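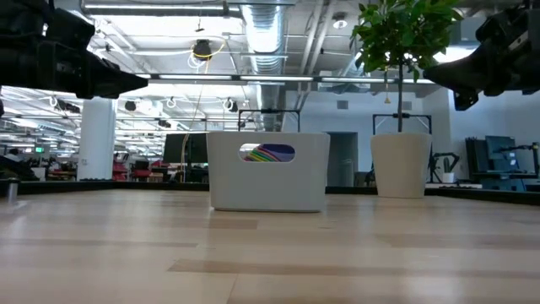

I spent most of October on one number in our planner, and I want to write down what I learned before I forget it.

The number is how much empty space the planner keeps between a gripper and anything it believes is solid. I'll call it padding. We had it set high from the early days, when the calibration between the cameras and the arms was bad and we didn't trust it. Calibration got better. The padding stayed where it was.

With a plain bin on a bare table this costs you almost nothing. Put a plant next to the bin and it gets expensive. Our depth code sees a crown of leaves as one big lump, and with padding on top the lump grows until it covers half the approach on the right side. The planner then sends the right arm the long way over, or gives up and returns nothing.

I went back through the logs from the two-arm tasks. Out of 313 planning requests, 237 came back with a path. Most of the failures had a start pose that was already inside the padding of some object, so the search was over before it began. The error message for that was the same as for a real timeout, and I had been reading it wrong for weeks.

I made two changes. Padding is now set per object class, so rigid things like bins and pots keep a wide margin and foliage gets a thin one. The planner also reports which object blocked the start pose. The second change took 11 lines and has saved me more time than the first.

Elvira Salazar reviewed the patch and asked about handle holes. She had a point. A bin with an oval opening in the front shows up in the collision map as a closed box, so a finger can never be planned into the handle. Fillimow, our map builder, fills any gap below a certain size. I turned that off in a test branch and got a lot of speckle on glossy wood, where reflections confuse the depth. For now the filling stays on and handles are a special case in the config file.

Next I want to replay the old requests with the new settings and see which of the failed ones now plan. The replay tool needs a fix for the old log format first.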